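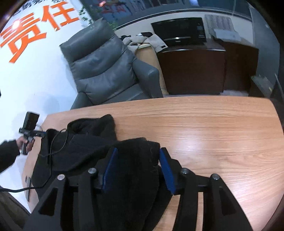 Folding and Sorting Helpers Wanted, Prumstead Clothing Room

Part-time, paid, two openings

The Prumstead Clothing Room is looking for two people who like clothes, don't mind a crowded shelf, and get a quiet kind of satisfaction from a neat stack of sweaters. If you are the one in your family who refolds the towels after somebody else has already folded them, please keep reading, we would love to hear from you!

Who we are

We are a small neighborhood clothing room in the old Boncombe shoe store on Merno Street, the one with the green awning and the very deep front windows. People bring us clothing they no longer wear, and we sort it, fold it, put it out by size and let families come in and choose what they need, free of charge. We started with one rack of winter coats in the back of the store and we have been outgrowing our space ever since. In January alone we handed out 821 pieces, and a great many of those were the soft, thick, fleecy kind of thing that everyone wants when the heat bill is high and that takes up three times the shelf it ought to.

What the work is like

Most of your shift will be spent at a table. Clothing gets laid out one piece at a time on the bare wood, so you can see it properly and so two people can work on it from different sides if it is being stubborn. Black garments in particular need a good look in decent light, as lint and small holes love to hide in them, and so do dark buttons. You'll spread the piece out, find the neckline, work out which part has gotten bunched up underneath, smooth the big creases toward the edges with a flat palm and then fold it our way. Our way takes most people a morning to learn, and there is a card taped to the end of each shelf in case you forget (we still look at it ourselves, especially for anything with a hood).

Along with the folding, you would be:

Emptying the donation bins at the front door and bringing everything to the back

Checking pockets, cuffs and zippers, and putting anything you find in the blue tin

Setting aside pieces that need mending or another wash

Sorting by size and by season, and putting the folded stacks on the right shelves

Tidying the shelves after visiting hours, when they tend to look as though a strong wind has been through

Wiping down the tables at the end of the day

On an ordinary day some 500 pieces pass through the back room, between what comes in and what needs straightening again. That sounds like a lot, and on your first day it will feel like a lot too, but it goes by pleasantly with the radio on and someone across the table to talk to. We don't keep score and we won't hurry you. A lopsided stack slides off the shelf by lunchtime and has to be done over, so a steady pace suits us much better than a fast one.

Who we're hoping to meet

You do not need any experience in a store or a laundry. Some of our best folders came to us from driving a school bus, baking and raising a houseful of boys. What we ask is that you are at least 18, can be on your feet for a good part of a shift (there are stools, and you are welcome to use them), and can lift a full bag of clothing from the floor to the table. If you can't lift but would like to fold, write to us anyway and we'll see how we can divide things up.

It helps a great deal if you are patient with fabric. Fleece springs back, knits stretch, and big slippery jackets have ideas of their own. It also helps if you are kind and discreet, as our shelves are open to the whole neighborhood and you may well see someone you know choosing a coat. A friendly hello is plenty.

If you speak a second language, please mention it in your note. And if you can sew on a button, mention that in capital letters.

Hours and pay

Each opening is for 3 shifts a week, four hours apiece, either mornings or afternoons. We try hard to keep everyone's shifts the same from week to week, so you can plan the rest of your life around them. Pay is hourly, and we will tell you the rate when we first speak so that you can decide before making the trip. Training is paid as well. Coffee and tea are on the house, there is a refrigerator for your lunch, and the Fülöp bakery next door sends over whatever rolls are left at closing, which has been the undoing of several of us.

Wear comfortable shoes and something you don't mind getting lint on. The back room is cool in the morning and warm by the middle of the afternoon, so layers are a good idea. There are hooks behind the door for coats and bags.

How to apply

Write us a short note, by hand or typed, and drop it in the mail slot at the Boncombe building or leave it at the front counter during visiting hours. A résumé is fine if you have one handy, but a few honest sentences will do just as well. Tell us a little about yourself, which shifts would suit you, and the best way to reach you. Please write your phone number clearly, we have called a few wrong numbers in our time and had some very nice conversations, but it does slow things down.

We'll invite people in for a short visit to see the room, try folding a few things at the table with us and ask whatever they'd like to ask. It isn't a test. Bring a friend if you're nervous about coming alone, and use the side entrance on the alley if you need to avoid the front step.

Posted 30 May 2023. We will leave this notice up until both openings are filled.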